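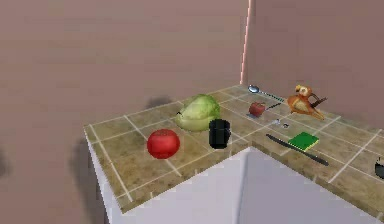

Harnura opened its simulation laboratory at Pamberg to visitors on Wednesday, with a demonstration of the virtual kitchen it uses to test household manipulation software. The session was led by Wahyudi Kusuma, who heads the simulation group, and was attended by staff from two local colleges and by engineers from Tulden, which supplies the motion planner. The kitchen is a rendered room with an L-shaped worktop, tiled throughout, on which the software is asked to find, approach and move ordinary items. The set used for the visit was a mixed one, with a head of greens and a black mug standing close together, a spoon, a knife and a toy parrot among them. Kusuma said the grouping was deliberate, as items that overlap from one viewpoint must be separated by the perception stage before any grasp is planned.

Visitors were first shown how a trial is set up. The operator selects a room, a list of objects and a starting pose for the arm, and the software then receives camera views and joint readings in the same format as it would on hardware. Each trial is capped at 100 seconds of simulated time. Runs are logged in full and can be replayed from any camera position, including positions that a physical laboratory could not easily provide.

Getsemaní Salinas, who maintains the object library, explained that it now holds 62 models, each with its own mass, friction and collision shape. The collision shapes are simpler than the visible surfaces in most cases. Leafy and folded items take the longest to prepare, she said, and a poor approximation will cause the object to roll or jitter when the fingers close on it.

A second part of the session dealt with objects away from the worktop. The planner treats floor level as a separate work zone with its own reach limits, and a crumpled green item on the parquet beside the wall was used to discuss the point. On the tiles above it lay a pair of sunglasses, an object with thin arms that Salinas described as one of the more awkward shapes in the library. 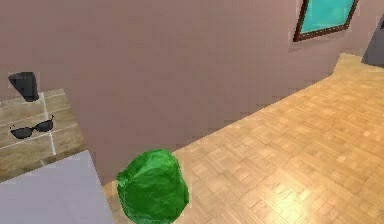 Lighting and shadows

Dayana Villaseñor of Tulden spoke on rendering. The laboratory runs each room under several lighting conditions, and cast shadows are kept switched on in all of them. Earlier versions of the perception stage would at times mark a dark patch on a plain wall as an obstacle, and the planner then took a longer path than it needed. The present version compares depth with colour before adding anything to the obstacle map.

Questions from the floor were mainly about transfer to hardware. Villaseñor said that contact forces remain the weakest part of the model and that results from the simulator are used to reject poor software builds, with acceptance still decided on a physical arm. Asked about liquids, she said they are outside the scope of the current work.
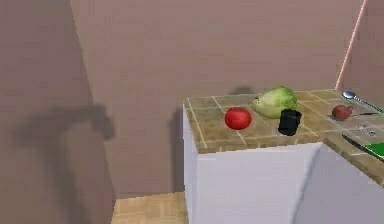

The virtual kitchen at Pamberg, with the shadow of the arm on the near wall.

The visit closed with a short talk by Nayeli Zamudio on the scheduling software, which distributes trials overnight and sorts failures by the stage at which they occurred. A build that fails in perception is returned to a different team from one that fails in grasping. Printed notes on the trial format were handed out and can be requested from the laboratory office.

A further session is planned for January, when a bathroom layout will be added. Places are limited and should be booked through Marisol Hinojosa at the Pamberg reception desk.

Home | News | Laboratories | Visits | Contact

Recent items
Tulden releases planner update for two-arm cells
Solís to supply wrist force sensors to Harnura
Pamberg workshop extends evening opening
Notes from the grasp planning seminar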